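Home Topics Earth and Sky Materials Light and Sound Glossary For Teachers

How Shadows Work

A shadow is a place that receives less light than the places next to it. It is not a substance. It has no weight and cannot be picked up, although it does have a shape and an edge, and both of these can be measured.

Three things are needed to make a shadow: a source of light, an object that blocks some of the light, and a surface on which the shadow can fall. If any one of them is missing, there is no shadow to see.

Light travels in straight lines

Light leaves a lamp in every direction. Each thin line of light is called a ray. In air, a ray keeps going straight until it meets something. It does not bend round a corner to reach the other side. When a ray meets a solid object such as a brick, it goes no further. Part of its light is soaked up by the brick and part bounces off. The space behind the brick is left without that ray.

Materials are sorted into three groups by what they do to light. An opaque material lets no light through. Wood, metal and thick card are opaque. A translucent material lets some light through but scatters it, so that things behind it look blurred. Tracing paper is translucent. A transparent material, such as clear glass, lets nearly all the light through. Opaque materials make the darkest shadows. Clear glass makes a very faint one, usually with a darker line where the edge of the glass is.

Two kinds of shadow

The side of an object that faces away from the lamp is in shadow. This is called an attached shadow, because it stays on the object itself. Turn a ball under a lamp and the dark half remains on the side away from the lamp, whichever way the ball is turned.

A cast shadow falls on something else. The shadow of a tree on the grass is a cast shadow. One part of an object can also cast a shadow on another part of the same object, as your nose does on your cheek when the light comes from one side. 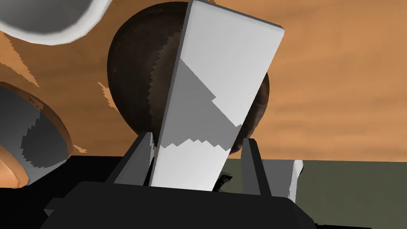

The shape of a cast shadow depends on the shape of the object and on the direction of the light. A tin can gives a round shadow when the light comes from directly above it and a long, nearly rectangular one when the light comes from low at the side. The can has not changed. A shadow that falls across a step or a fold will change direction there.

Long shadows and short shadows

The length of an outdoor shadow depends on the height of the Sun in the sky. When the Sun is low, shadows are long. When it is high, they are short. If the Sun were directly overhead, at an angle of 90 degrees to flat ground, an upright stick would have almost no shadow at all.

At Wirkstead, the school has a post set in the playground for measuring shadows. In January the shadow of the post is long even at midday, as the winter Sun stays low. In summer the midday shadow is much shorter.

People have used shadows to tell the time for more than 3,000 years. A sundial has a raised part called a gnomon (say "NO-mon"). The shadow of the gnomon moves across a marked plate during the day, and the hour is read from the mark it touches.
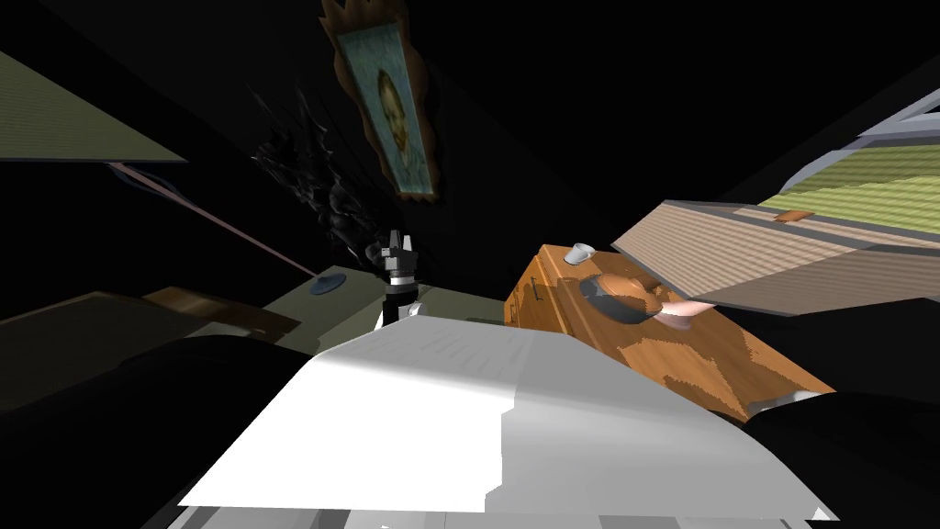

Sharp edges and soft edges

Some shadows have a crisp edge and some have a blurred one. The cause is the size of the light source. A very small source gives a sharp edge. A wide source, such as a window, gives a soft edge, because some places behind the object are reached by light from one side of the window only.

The fully dark part of a shadow is called the umbra. The paler band round it is called the penumbra. Hold your hand close to a wall and the penumbra is narrow. Move your hand away from the wall, towards the lamp, and the penumbra grows wider.

Shadows in computer pictures

A computer that draws pictures has to work out its shadows by arithmetic. One common method stores the shadows in a grid of small squares. If the squares are too large, a slanting shadow edge looks like a staircase. Using more squares makes the edge smoother, but the sums take longer.

Try it: a shadow record

You will need a sunny day, a straight stick, a lump of modelling clay, a large sheet of paper, a pencil and a ruler.

1. Put the paper on flat ground in the open.
2. Fix the stick upright at the centre of the paper with the clay.
3. At 9 in the morning, mark the tip of the shadow. Write the time beside the mark.
4. Repeat every hour until you have 7 marks. Do not move the paper.
5. Measure from the foot of the stick to each mark and write down the lengths.

There will be 6 gaps between the marks. Measure these as well and compare them. Never look straight at the Sun, even through sunglasses.

Words to know: gnomon, opaque, penumbra, ray, translucent, transparent, umbra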